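The Big Brown Table

Plurmont, November, early. Larysa Boiko wants the table clear before anybody gets coffee. That's the rule at Flindunell, the repair shop she runs with her sister Miroslava. One big top, flat and brown, nothing left on it overnight. Pencils go in the drawer. Mugs on the sill.

They've tried other colors. White showed every scratch, gray made Miroslava sleepy. Brown stayed. You can find a dropped screw on it, mostly.

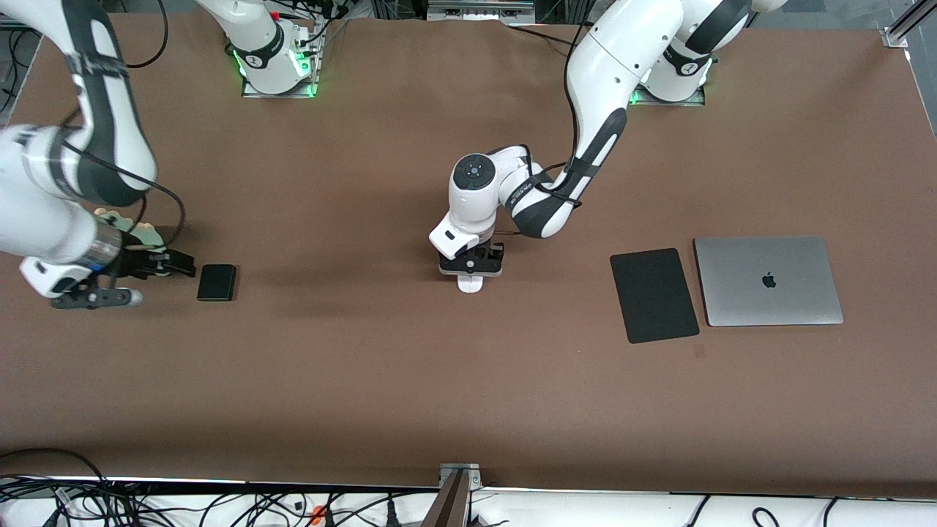 Space is the thing, Larysa says. People buy a bench too small and then stack stuff on it. She paid 200 dollars for hers, secondhand, and carried it up the stairs with Zachary Lapointe from next door. Took all morning. The bannister still has the dent.

Jobs come in by number. They were on 2382 when I visited, a music box with a stuck lid. One job on the table at a time, no exceptions, not even for Deirdre Heffernan, who brought in 7 clocks at once and had to take six home agian.

End of day is quick. Wipe toward the window, never toward the door. Tools back on there hooks. Miroslava does the last pass with her bare hand, feeling for grit. Then lights.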